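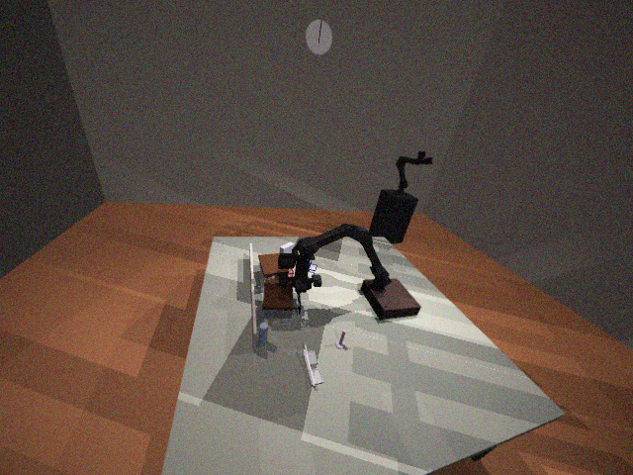

Sourdough for people with jobs
Speaker notes, Zarncombe Library evening talks, Friday

Wait for the chairs to stop scraping. Say hello, thank them for coming out in the rain if it's raining, and mention that the loaf at the back is for eating afterwards and there is butter in the blue dish.

Opening

I want to start with a confession, which is that I killed my first three starters. The first I forgot in the airing cupboard for most of a March, the second I fed with self-raising flour for a week before I noticed, and the third I baked. All of it, the whole jar, straight into the loaf, and I was halfway through eating the toast when I realised I hadn't kept any back. So if anyone in the room has done something similar, you're in very good company and I'd like to hear about it over the bread.

(Pause here. Somebody usually owns up.)

What I'd like to do tonight is talk about fitting this kind of baking around an ordinary week. The books are lovely, and I own far too many, but a good number of them seem to be written for a person who is at home at eleven in the morning and again at one, and again at half past two, with clean hands each time. I worked in the office at Plelteck for years and I was never at home at half past two.

The starter

Keep less of it than you think. I keep 50 grams in an old mustard jar at the back of the fridge and that's plenty. On a day when I mean to bake I take it out before work, feed it with flour and water, and leave it on the side with the lid resting on top. By the time I'm home it has usually got going. If your kitchen is cold, and mine is dreadful, give it until bedtime and don't fret.

Hold up the jar. Pass it round, with the lid ON this time.

Somebody always asks about the grey liquid on top. Pour it off or stir it in, I've done both for years and couldn't tell you the difference. Pink streaks or fur are another matter, and then the whole lot goes in the bin, jar and all if you're as squeamish as I am.

Flour

I use the strong white from Andrade, the mill shop out on the Drosach road, with a handful of their rye. They'll sell you a small bag if you ask nicely. Supermarket strong flour makes perfectly good bread too, and please don't let anybody make you feel bad about it.

The overnight loaf

Handout, side one. Give them a moment to find it, it's the yellow sheet.

Mix in the evening, after supper. Fold the dough a few times while you're pottering about, whenever you happen to pass the bowl. Shape it before bed, put it in a floured basket, cover it, and into the fridge it goes. It will sit there happily until the following evening, and I once left one for 72 hours when my sister was taken into hospital, and it was sour enough to make your eyes water but we ate it with cheese and were very glad of it.

My finished dough weighs 924 grams, which I know sounds fussy! It's simply what fits my pot with the lid on, so weigh yours to suit your own pot.

Baking: oven as hot as it goes, pot in there to heat up, dough in, lid on. Lid off for the second half. Then leave it alone for about 60 minutes before you cut it. I know. The smell is terrible for the willpower. I go and walk round the garden.

If there's time: the story of the Zarncombe show and the loaf with the hole you could put your fist in. If we've started late, skip it and go to questions.

Questions

Likely ones: gluten-free (I don't know enough, say so and point them to the shelf by the door), bread machines (yes, lovely, I have one for weekdays), freezing (slice it first).

Small pots of starter are on the table by the radiator, one per household please. Feed it tonight or tomorrow when you get in.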